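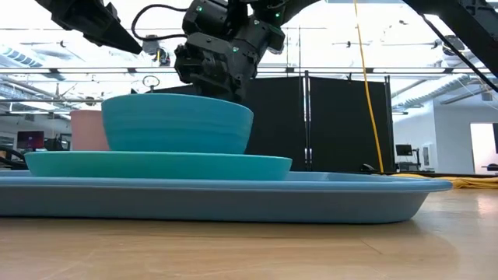
The Numley tableware works opens its doors to the public for two days each April. We drove over from Gosen and got there a little before nine, which was early enough to park in the lot next to the building. People who came after ten were sent to a field across the road and had a long walk back.

Entry is free, but you have to sign up at the gate for a time slot. Ours was 9:20. They give out paper badges and ask you to tie back long hair. Closed shoes are required, and one family ahead of us had to go back to the car.

The tour starts in the clay store, a cold room with bagged clay stacked on pallets. Our guide said the works buys all of its clay from one supplier and lets every batch rest for 5 weeks before it is used. From there you walk down a ramp to the forming hall. Plates and bowls are pressed on machines, and cups are cast in plaster molds. It is loud in there and we missed a good part of the talk. Stand near the front if you can.

Glazing was the part I liked most. The works keeps 131 glaze recipes in a card file, and only a small share of them are in production at any time. A woman at the spray booth let visitors look at test tiles and compare the same glaze fired at different temperatures. The change was bigger than I expected. One gray tile had come out almost brown.
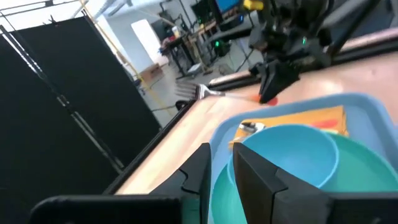
The kilns are behind a rail, and you see them from a raised walkway. The largest one holds 824 dinner plates in a single load. It was cooling while we were there, so the door was shut, but the smaller Sakorov kiln next to it was open and half unloaded. You can feel the heat from the walkway. There is a bench at the far end for anyone who needs to sit.

After the kilns you come out at the seconds shop. Prices are marked on the shelf, and most flaws are small, such as a pinhole in the glaze or a foot that is a little uneven. I bought four soup bowls and a butter dish. Check the rims with your finger before you pay. The line for the register took over half an hour, and they wrap everything in newspaper, so bring a box if you plan to buy much.

Lunch was at the Dela Peña stand in the yard. They had rice plates, grilled chicken and lemonade, and there was shade under the loading dock roof. The only restrooms are beside the gate.

The whole visit took us until one o'clock. The walkway has stairs at both ends and no elevator, but staff will take wheelchair users around the outside of the building to the shop. Sign-up for the fall open day is on a sheet at the register.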